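Looking after the two-armed cell, or how I spent my evening with a hex key

11 January 2025

So the cell is back together, and I'm typing this with grease under my nails. Pirmin Mayrhofer asked me last week what I do all day at Stokeck if the arms do the work, and well, Pirmin, mostly I look after cables.

The purple ones, to be exact. Each arm has one that follows the white link, goes over the wrist and ends up near a red connector. Make the loop too short and it tugs when the wrist rolls. Make it too long and it hangs down and snags on whatever you've put on the table (ask me how I know). The old run on the left arm was 71 cm and it was always a bit tight. I gave the new one 86 and so far I'm much happier, though there's a droopy bit down past the rail that I still want to tie up.

Then the rail. Khurram Dogar wiped the whole thing down and found a lot more grit than either of us wanted to admit to. We now do that every 3,000 cycles. The scuffs in the middle are staying, they're cosmetic and I've stopped looking at them. The toothed strip got a dry brush and nothing else. Please don't oil it! I did that in April and picked fluff out of the teeth for days.

Next came zeroing. I do the base first and work outward, elbow, wrist, gripper, and I write every offset in the Ploron notebook before I touch the next joint. Joint four on the right arm was out by 38 counts, so I redid it twice and had a sandwich in between.

For trying it all out I like the glass holder, with a stemmed glass upside down on it. Shiny chrome, thin feet, see-through bowls, it's horrible, and I love it. If the fingertips can come in on the rim of a foot nice and level, I'm happy with my zero. The green one is my favorite to go for with the right gripper. Still on my list: those loose wires at the bases, which need proper clips. 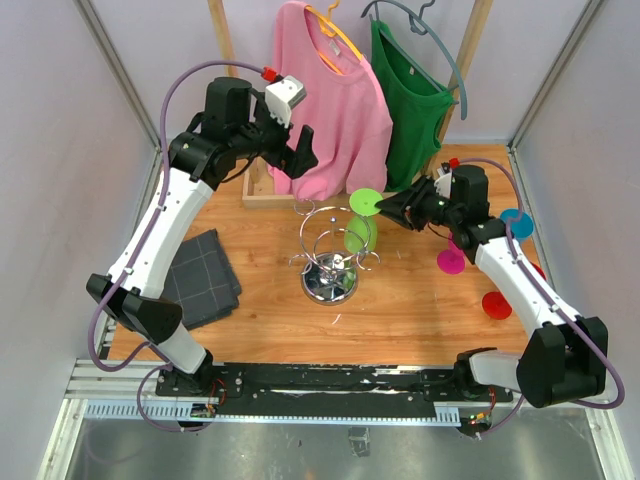 2 min read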